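Rapport de projet : la vaisselle de la cantine, et pourquoi on a perdu notre pari

Bon, au départ je voulais travailler sur le gaspillage, comme tout le monde (enfin, comme la moitié de la promo). Et puis j'ai lu un article sur la couleur des assiettes et je me suis demandé si on mangeait vraiment moins dans une assiette qui tranche avec la nourriture. J'ai donc passé tout le mois de novembre à la cantine Nerkine avec une balance de cuisine et un carnet, à peser des restes de purée. Glamour !

On a pesé 400 plateaux, tous au service du midi, avec le même menu deux fois par semaine.
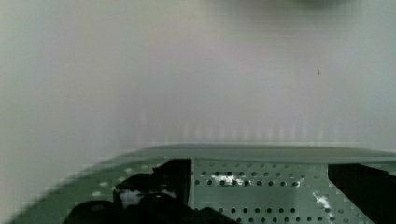 Pour Elīna Ķēniņš, le même menu deux fois par semaine, c'est déjà un biais : les gens se lassent, ils laissent plus la deuxième fois, et l'assiette n'y est pour rien. J'avoue que je n'y avait pas pensé, et j'ai dû refaire tous mes tableaux en séparant premier et deuxième passage. Deux soirées entières, merci bien.

Résultat : l'écart entre assiettes claires et assiettes colorées fond presque complètement. Il reste 80 plateaux où la différence se voit un peu, surtout avec le riz, mais je n'irais pas parier ma note dessus.

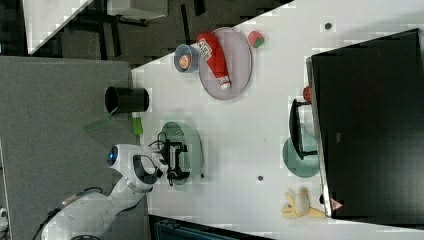
Par contre, la taille de la louche, elle, change tout ! Les jours où la cuisine servait avec la petite, les restes baissaient nettement, quelle que soit la couleur. Si je recommence, je laisse tomber les teintes et je pars là-dessus, avec une deuxième cantine (Carumine serait d'accord) et une balance qui ne s'éteint pas toute seule au bout d'une minute.

Les tableaux complets sont en annexe, premier passage puis deuxième.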